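How to consign a painting or print to auction

Selling through an auction house is simple enough once you know the order things happen in. The steps below apply to most salerooms that hold regular picture sales. Terms differ from house to house, so read the ones you are given.

1. Gather your paperwork

Find anything that shows where the work came from. Gallery receipts, old invoices, exhibition catalogues, letters from the artist and insurance valuations are all useful. Look at the back of the work too. Labels from framers and dealers can help a cataloguer trace it, so leave them where they are, even if they are torn or ugly.

If you inherited the picture, write down what you know of its history and keep it to half a page. You may also need a copy of the will or a letter from the executor.

2. Measure and photograph

Measure height first, then width, in centimetres. Give the size of the image or canvas and, on a separate line, the size with the frame. For a print, give both the plate mark and the full sheet.

Photograph the front, the back, the signature and any damage. Daylight from a window is fine. Turn the flash off, especially if there is glass.

3. Ask for an estimate

Send the photographs and measurements to up to 3 houses. Most have an online form. Lund asks for one work per form, while Clamus will take a list if you have a whole collection to sell.

You should get back a low and a high figure, often with a note on which sale would suit. A high estimate can be flattering but it puts bidders off. Compare each figure with recent results for the same artist, in the same medium and at a similar size. A small watercolour tells you very little about a large oil.

4. Read the selling terms

Look for these items before you sign:

Seller's commission, usually a percentage of the hammer price
Photography or catalogue fee
Insurance or loss cover
Charge if the lot doesn't sell
Charge if you withdraw the lot
GST on any of the above
Payment date

As a worked case, take a hammer price of $1,510 and total selling charges of $200. You would be paid $1,310. The buyer's premium is added on top for the buyer and doesn't come out of your share, though it does affect how high people are willing to bid.

5. Set the reserve

The reserve is the lowest price the house may accept on your behalf. It is normally at or below the low estimate. Get it in writing. If you would be happy to let the work go at any price, say so, as lots offered without reserve tend to draw more bidders.

6. Pack and deliver

Put corner protectors on the frame, then a layer of acid-free tissue, then bubble wrap with the bubbles facing out. Don't let bubble wrap touch a painted surface. Unframed prints should travel flat between two stiff boards that are larger than the sheet.

Small unframed pieces can go inside a rigid bin or crate for the drive. Check that the inside is clean and padded first. 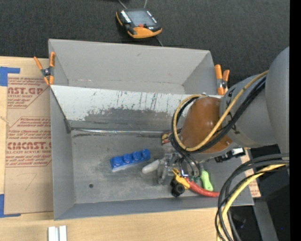
A grey open-topped bin with a sloping divider.

Get a receipt at the counter listing each work, its size and its condition. If you use a carrier such as Jurent, ask whose insurance applies during the trip.

7. Check the catalogue entry

Read your entry as soon as the catalogue goes online. Check the title, date, medium and dimensions, and tell the house about mistakes straight away. Corrections can still be made by saleroom notice, but fewer people will see them.

8. After the sale

Results are usually posted the same evening. If the lot sold, payment follows on the date in your agreement, provided the buyer has paid. If it didn't, the house may pass on an offer from an underbidder. You can accept, refuse or ask for the work to be put in a later sale with a lower reserve. Storage fees may start if you leave it there, so ask for the collection deadline.

Page last updated Sunday, February 2, 2020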